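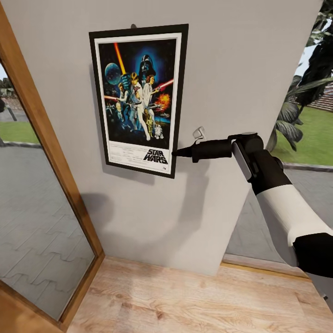 Robotics for Small Workplaces
Week 4: Planning and budgeting for a robot arm
Notes by Wojciech Szewczyk, Dumlow College

Read these before Monday's class and bring your own draft budget. We will go through two or three of them on the board, so make sure your figures are readable by someone else.

1. Start with the task

Most bad equipment purchases begin with a catalogue. A buyer sees an arm with a good reach and a good price, orders it, and then goes looking for work it can do. In this course we write the task down first and leave the catalogue shut until that is done.

A task statement for an arm should give:
- what the arm touches
- where that thing is, and how much its position varies
- what has to be true at the end
- what must not happen on the way
- how often the task is done, and who is nearby when it is

For the Codadon exercise our task is a framed poster hanging crooked on an interior wall. The arm has to approach the frame, push or draw a lower corner, and leave the frame level. It must not mark the wall, pull the frame off its fixing, or press on the front of the picture.

It looks like a small job, and for costing purposes it is a useful one. The contact is light and the target can swing. The arm has to work at wall height, close to a hard flat surface, with the gripper reaching in from the side. Several of you said last week that any arm could do it. Any arm can reach a wall. Fewer can stop where you want them to with the gripper next to the frame.

2. Turn the task into requirements

Take each line of the task statement and ask what it means for the equipment. Some answers are numbers you will have to measure on site. Others are a plain yes or no.

Reach. Measure from where the base will stand to the furthest point of contact, and then consider the pose of the arm at that point. An arm that is nearly straight has little room left to correct itself. If the base stands beside the target, the elbow needs clear space too, and people forget to draw the elbow.

Payload. The frame stays on the wall, so we are not lifting it. The gripper itself still counts as load, and so do any camera and cable fixed to the wrist. Add these up before reading the payload line on a data sheet.

End of arm. A narrow fingertip suits the corner of a frame. The same fingertip may be poor for other jobs the arm is meant to do in the same week. If you need two sets of fingers, put two sets in the budget, with the time taken to change them.

Sensing. How will the system know that the frame is level? A person sees it from across the room. A camera near the gripper may see only the corner it is pushing. Decide whether one view is enough, and if it is not, cost the second camera now.

Surroundings. Glass doors and windows matter. They reflect, and daylight coming through them changes during the day. Write down where the glass is in relation to the work.

3. Simulate before you spend

You will do the first part of the Codadon exercise entirely in simulation. The room has been modelled with its wall, floor, glazing and poster, and the arm can be placed in it. Nothing you do there costs more than computer time and your own hours.

Use the simulation to answer cheap questions early:
- Can the arm get to the corner of the frame without the elbow meeting anything?
- What does a camera on the arm see when the gripper is close to its work?
- Does the arm's own shadow fall on the thing you are trying to detect?
- How much of the view does the gripper take up?

The shadow question catches people out on pale surfaces in particular. A vision routine that looks for dark edges may find the gripper's shadow and treat it as an object. Look at a wooden tabletop from close range and you have the grain, the knots and the shadows all competing for attention.

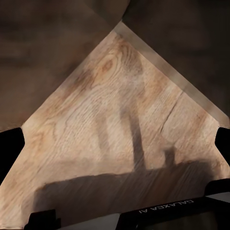 Save a view from each camera at the point where the gripper is closest to the surface, and one more with the arm further back. Put both in your report. When you come to choose between a cheap camera and a better one, these views are your evidence, and they are worth more than the resolution printed on the box.

Simulation will not answer everything. Friction between a frame and a wall is usually guessed. So is the way a frame swings on its hook. Treat a good result as a reason to go on to a trial and leave the purchase order until after it. In your budget, simulation work goes in as staff hours, on its own line. Do not hide it under "preparation".

4. The budget sheet

Use the sheet handed out in Week 3. It has a line for each of these:

Arm and controller
Gripper and fingers
Cameras, mounts and lighting
Base, stand or mobile platform
Cables, connectors and power
Computer and software licences
Risk assessment and guarding
Delivery and unpacking
Installation and commissioning
Training
Spares
Service and repair
Staff hours, including simulation
Contingency

Every line gets an entry. If you think a line is zero, write zero and a note saying why. An empty box tells the reader you forgot.

Worked lines from the Codadon sheet

Fingers: £100 for a spare set. They wear at the tips, and the tip is the part that touches the frame.
Mounts and lighting: £700. This covers a fixed camera mount facing the wall and a lamp that can be left on all day.
Training: £900 for two members of staff. The supplier's basic course does not cover vision, so the second part is bought separately.

The arm itself is left out of the worked lines on purpose. You will each be given a different quote to work from, and I want to see how you fill in the rest around it.

5. Comparing quotes

You will receive two written quotes, one from Golteo and one from Wang. They are laid out differently and they do not cover the same things. Golteo lists the gripper separately and includes delivery. Wang gives one price for arm and gripper together and leaves delivery to be agreed.

Before comparing totals, copy both quotes on to our sheet, line by line. Then go back to each supplier with the same questions:

a) What is included in commissioning, and how many visits is it?
b) What happens if the arm fails in the first year? Who pays for carriage?
c) Is a model of the arm available for simulation, and is it kept up to date with the hardware?
d) Which parts do you hold in stock in this country?
e) Can we see it do our task, or something close to it, before we order?

Question (c) is often left out. If the supplier's model has the wrong joint limits, your simulation results are for a different arm. Question (e) should be asked in writing. Send the task statement from section 1 with it, and a view of the arm at the point of contact so that the supplier understands how close the gripper has to come to the frame. 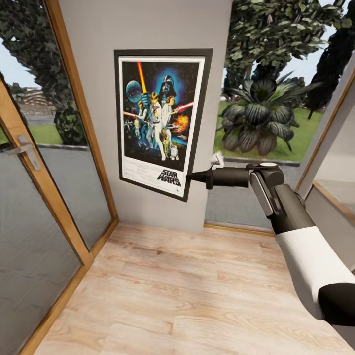

6. Timing

Lead times are quoted from the date of the order, and the order cannot go in until the money is approved. Work backwards from the day the arm is needed. For Codadon that is July, when the room is free.

Put these on your plan in order: task statement agreed, simulation finished, quotes in, supplier trial, approval, order, delivery, commissioning, staff trained. Training is best placed straight after commissioning. If there is a gap of several weeks, people forget what they were shown and you will pay for some of it again.

Allow for the floor as well. Anything heavy on a stand or a platform has to get in through a door and over the threshold. Measure both and write the figures on the plan.

7. What to hand in

- Task statement, one side at most
- Requirements table
- Saved simulation views with a short note on each
- Completed budget sheet
- Both quotes copied on to our layout, with the suppliers' answers to (a) to (e)
- Plan with dates

Work in the same groups as last time. If your group has changed, email me before class. The simulation room closes at six, and files left on the desktop are cleared overnight, so save to your own drive.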